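Pedido 1573 — Faixas sem intervalo e títulos trocados após importação de discografia

Estado: resolvido, em observação
Produto: Jarer (catálogo e reprodução), módulo de importação Monti
Aberto por: arquivo fonográfico da rádio Prisumov
Responsável: Cillian Buckley
Prioridade: média

Descrição inicial

Após a importação do lote de outubro, os álbuns digitalizados a partir de LP apresentam dois defeitos. O primeiro: nas suítes e nos discos ao vivo, ouve-se um corte curto entre faixas que no vinil são contínuas. O segundo: nos álbuns com lado A e lado B numerados separadamente, a segunda metade do disco aparece com os títulos da primeira. Um LP dos Candier, por exemplo, mostra a faixa de abertura duas vezes, e a balada que fecha o lado B deixou de constar da lista.

O lote tem 675 álbuns. A importação terminou sem erros no registo. Os ficheiros de origem estão em FLAC, um por faixa, com folha CUE por lado.

Pedido de informação

Indicar, por favor:
versão do módulo Monti;
se a opção «unir lados» estava activa na importação;
uma folha CUE de um álbum afectado e outra de um álbum correcto;
se o corte se ouve também na pré-escuta do catálogo ou apenas na emissão.

Resposta do cliente

Versão 14 do módulo. A opção «unir lados» estava activa. O corte ouve-se nas duas situações, com a mesma duração. Seguem as folhas CUE dos Candier (afectado) e de um disco de piano solo, também LP, que entrou sem problemas. Notámos que o disco de piano foi catalogado por outro operador, que numera o lado B em continuação do lado A.

Análise — títulos trocados

Reproduzido no ambiente de testes à primeira tentativa. O Monti usa o número de faixa como chave dentro do álbum. Com «unir lados» activa, o módulo devia somar ao lado B o total de faixas do lado A antes de gravar. A soma é feita para os ficheiros de áudio, mas não para a tabela de títulos. O áudio fica, portanto, na ordem certa; os títulos do lado B são rejeitados como duplicados e a interface preenche o espaço com o título que encontra sob o mesmo número.

A rejeição fica registada apenas no nível de detalhe máximo, o que explica o registo limpo do cliente. Nos discos com numeração contínua não há colisão e o defeito não se manifesta.

Uma consulta à base do cliente devolveu 593 álbuns com títulos rejeitados. Os restantes do lote têm numeração contínua ou são discos de um só lado.

Análise — corte entre faixas

Causa distinta. As folhas CUE enviadas indicam o pregap de cada faixa (INDEX 00), e o Monti converte esse valor em silêncio acrescentado no início do ficheiro. Para os discos de estúdio com pausa real entre canções o efeito passa despercebido. Numa suíte, ou num concerto em que os aplausos atravessam a mudança de faixa, ouve-se a interrupção.

Os ficheiros FLAC originais não foram alterados. O silêncio é gerado na cópia de emissão.

Tentativa 1

Desactivada a opção «inserir pregap» no perfil de importação e reimportado o LP dos Candier. O corte desapareceu entre a primeira e a segunda faixa, mas manteve-se entre a terceira e a quarta. A cópia de emissão antiga continuava em cache para as faixas cujo tamanho não tinha mudado o suficiente para invalidar a entrada. Tentativa considerada falhada.

Tentativa 2

Mesmo procedimento, com limpeza prévia da cache do álbum. Escuta integral dos dois lados no ambiente de testes: transições contínuas, incluindo a passagem do tema instrumental para a reprise. Entre o fim do lado A e o início do lado B mantém-se uma pausa, que está na digitalização e não deve ser retirada.

Observação do cliente

Confirmamos a correcção dos Candier na pré-escuta. Pergunta: a reimportação apaga as notas manuais? Temos fichas com créditos de músicos convidados e arranjadores que não constam das folhas CUE, copiados à mão das contracapas.

Resposta

Apaga, se for feita pelo menu habitual. Usar a função «reconstruir títulos», disponível no perfil de administrador, que reescreve apenas número e título. Os campos de créditos, etiqueta, ano e notas não são tocados. Fazer em qualquer caso uma exportação do catálogo antes de começar.

Procedimento aplicado

1. Exportar o catálogo completo.
2. Suspender a programação automática que use álbuns do lote.
3. Instalar a correcção do Monti e reiniciar o serviço.
4. Desactivar «inserir pregap» no perfil «LP».
5. Limpar a cache de emissão do lote.
6. Executar «reconstruir títulos» sobre a lista de álbuns afectados.
7. Gerar de novo as cópias de emissão.
8. Retomar a programação.

O passo 7 foi executado durante a noite e terminou às 5h40, antes do programa da manhã. 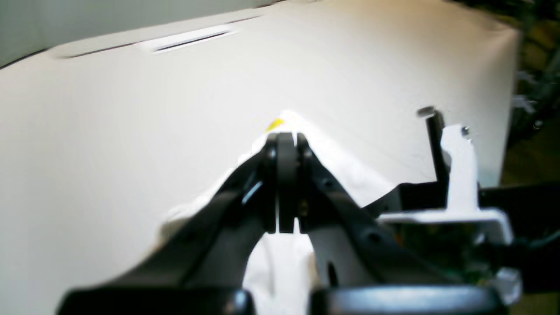 Última alteração desta página: quinta-feira, 16:20 — C. Buckley

Verificação

A consulta de títulos rejeitados devolve agora zero resultados. O cliente escutou uma amostra escolhida por ele, com preferência pelos discos ao vivo, e comunicou um único caso por resolver: um duplo LP em que o lado C estava identificado como lado A do segundo disco. Trata-se de um erro na folha CUE e não do módulo. Corrigido manualmente pelo cliente.

Pendentes

Passar a rejeição de títulos duplicados para o nível de aviso no registo do Monti.
Alterar o valor predefinido de «inserir pregap» no perfil «LP» para inactivo. O perfil «CD» não muda.
Rever a regra de invalidação da cache, que hoje compara só o tamanho do ficheiro. Aberto pedido interno à equipa do Jarer.

O pedido mantém-se em observação até à próxima importação do cliente. Se o corte reaparecer, responder neste mesmo pedido e anexar a folha CUE do álbum.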